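Gallery: Laundry Folding with the Vameck Kit

Updated March 2, 2026

Welcome, and thank you for stopping by this corner of the site! We have been selling the Vameck folding kit since September, and the question that lands in our inbox more than any other is what the work looks like day to day. People have read the spec sheet, they have watched the short clips, and they still want to know what sort of table to buy and how much towel folding is going to be in their future. (Quite a lot, I'm afraid, and most of us have grown fond of it.)

So this is a gallery page, a small one for now, and it will grow as we go along. A few notes first, so that the picture makes sense to anyone who is new here.

The kit comes in two sizes. The single-arm version, which we call Nava, is meant for a bench and a patient person, and it ships with one arm, one gripper, a table clamp and the Ulunix software already loaded. The larger set is called Nurnness and has a second arm, for those of you who want to do sheets and bath towels with two hands instead of one. Both arrive with a starter library of 900 folds covering 26 kinds of household items, from washcloths up to pillowcases. You will want to add your own on top of that, because your towels are not our towels, and a thick one behaves very differently from a thin one.

Adding your own is the part people worry about, and it's really rather pleasant once you have the hang of it. You fold the thing by hand, at an ordinary pace, on a plain tabletop with good light. Then you shake it out and do it again. In our own trials 14 repeats of one towel was enough for Ulunix to pick up a new fold, and we usually do a few more for luck. Keep your sleeves out of the way if you can, start from the same corner each time, and take a break when your folds get sloppy — the software will learn a sloppy fold just as happily as a neat one.

Now, on to the table.
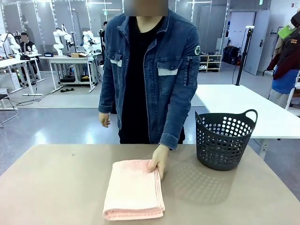 Pink terry towel, folded into a rectangle, with the laundry basket alongside. Arms on the worktables behind.

Delphinium88 wrote to us that the Nava did fine with hand towels from the first evening but kept bunching up anything with a fringe, and wondered whether the bigger set would be worth the extra money for that alone. Our answer was no, not for fringe. Try the soft gripper pads first, as they are a good deal cheaper and go on with one screw.

The pads are back in stock, by the way, in both sizes. More pictures when we get to fitted sheets, which we have been putting off.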